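ok so a small thread about table trash, because it has taken over my brain this month

at our place (shared building, 30 of us on a good day) everybody eats at whatever table is closest. And everybody leaves the wrapper. Not the lunch, not the mug, the WRAPPER

Dwayne Benavides did a tally on the whiteboard in March and got to 343 pieces before he ran out of board. I thought he was making it up. Then I started looking at tables

it's always the same stuff too. Crumpled snack wrapper, mostly blue, and then the little torn-off bit of foil lying right next to it like its baby
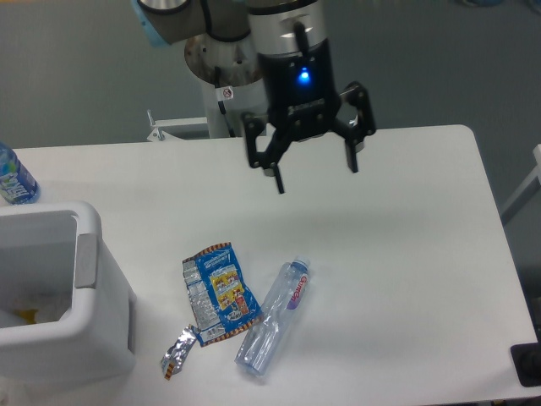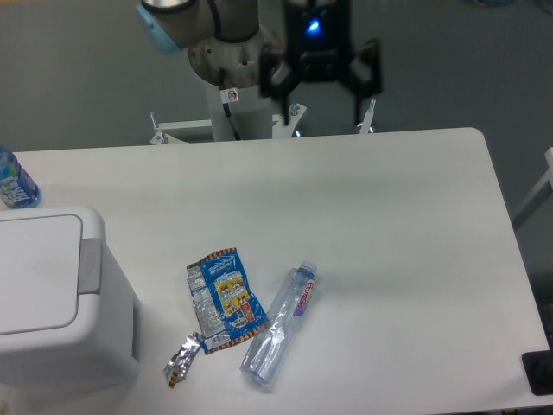
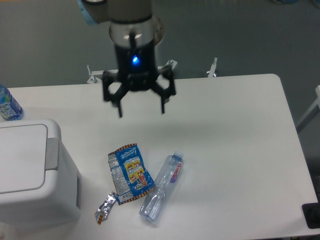

the torn-off bit is the one that gets me!! You pick up the big wrapper, you feel great about yourself, you walk off, and the tiny foil piece stays there for a week. Or it goes on the floor and you find it on your sock

things I have tried so far:

a sign. lol

moving the bin closer. This one did help, I will give it that. If people can reach it without standing up, most of them use it

tearing the pack all the way across the top so the corner doesn't come off separately (try it, you do have to think about it every time)

also bottles. Please put the cap back on before you toss it. I have mopped up enough last sips for one lifetime

current system: 6 pm, whoever is still around does one lap of the tables. Small pieces FIRST, then wrappers, then bottles. Takes me 70 seconds if I don't stop to talk, and I always stop to talk

Dwayne wants a second bin by the window and I want people to fold their wrappers into those little triangles my grandma used to make with chip bags. We are in negotiations

if you have a trick for the foil bits please reply, I will try pretty much anything that isn't another sign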